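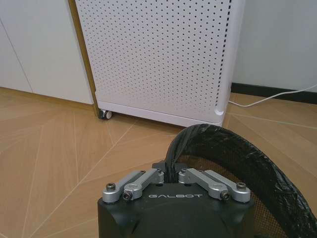 Clendetti opens a filter return program for households in Stodbridge

STODBRIDGE, January — Clendetti, a seller of products for cleaner indoor air, is starting a return program for used air filters in Stodbridge and the nearby town of Kallow. From this month, residents can bring their old filters to 13 collection points and receive a discount on the next one. The program accepts filters of all makers, also those which were not bought from Clendetti.

The decision comes after a trial in the Dagdag district last year. In the trial 256 households took part, and together they returned 795 filters. Before the trial, most of these households had put their old filters in the normal trash, and many of them told us that they did not know when a filter should be changed.

"People buy an air purifier with good intentions, and then they forget the filter for two years," said Clementina Vieira, head of customer service at Clendetti. "We do not want to blame anyone for this. I was also forgetting mine. With the return program we give a small reason to open the cover and look inside."

How the program works

Each participant receives a paper bag with a closing strip. The used filter goes into the bag, the bag is closed, and it can be left at any collection point during opening hours. The employee at the desk gives a voucher for 15 percent of the price of a new filter. The voucher is valid for six months and can be used in the store or by telephone order.

Returned filters are taken to the Clendetti warehouse in Kallow, where the frames are separated from the filter material. Plastic and cardboard frames go to recycling. The filter material itself cannot be recycled at this moment and is sent to a licensed waste company — Clendetti is still looking for a better solution for this part.

Reminder by mail or text message

Together with the returns, the company offers a free reminder service. Customers choose the month in which they want to be reminded, and they receive one message, by mail or by text. No purchase is needed. During the registration period 3624 people have already signed up for it.

Bags are available now at the Clendetti store in Stodbridge and at all collection points. The list of addresses can be requested at the store desk, where also questions from the press are answered, between 9 a.m. and 4 p.m.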